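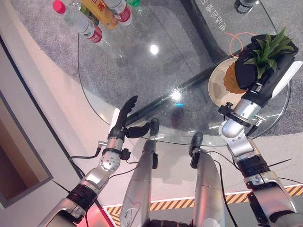 The pineapple, held over its plate on the round glass table.

Hi, and welcome to Bidholm! I'm Felicja Górecki, and I run the teaching side of things, so I get to write this page (Igor wanted to do it, but he'd still be on the first paragraph). We show robots how to do everyday jobs by steering them through those jobs ourselves, one hand movement at a time, and then we pass the recordings on to the people who train the software.

I started out as a pastry cook, believe it or not, and came here in July for what was meant to be a summer job. My first task was a bowl and a spoon and I was terrible at it — you reach with your own arm, the robot's arm follows, and your brain keeps insisting the fingers are closer than they are. After a couple of days it clicked and I didn't want to leave!

These days our library has 2,504 recorded demonstrations in it, and 2,288 of those have been checked and passed. Igor Wasilewska does the checking. He's strict. If I set a piece of fruit down too fast or wobble on the way to the plate, he sends it back and I do it again, grumbling, with coffee.

Fruit is my favorite thing to teach, and pineapples are the best of the lot. They're heavy at one end, they're prickly, and the leaves get in the way of everything, so you really have to think about where each finger goes. We practice with either hand, and we like to leave bottles on the table too, the way you'd find them in anybody's kitchen.

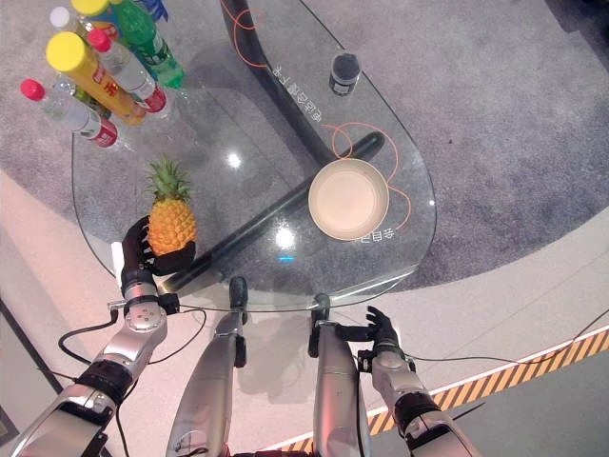 Do I need to know how to code to become an operator?
Not at all. Most of us had never written a line before we came here, and we'll teach you the controls from scratch. Patience and steady hands matter a lot more.

Miłosz Wieczorek looks after the hands and the cables, and Glykeria Nikolaidis plans the tasks and books the sessions. We have two rooms on the Laskowska side of the building, and new operators do 325 practice runs before anything they record goes into the library. If you'd like to come by and try it, write to Glykeria and she'll find you a slot.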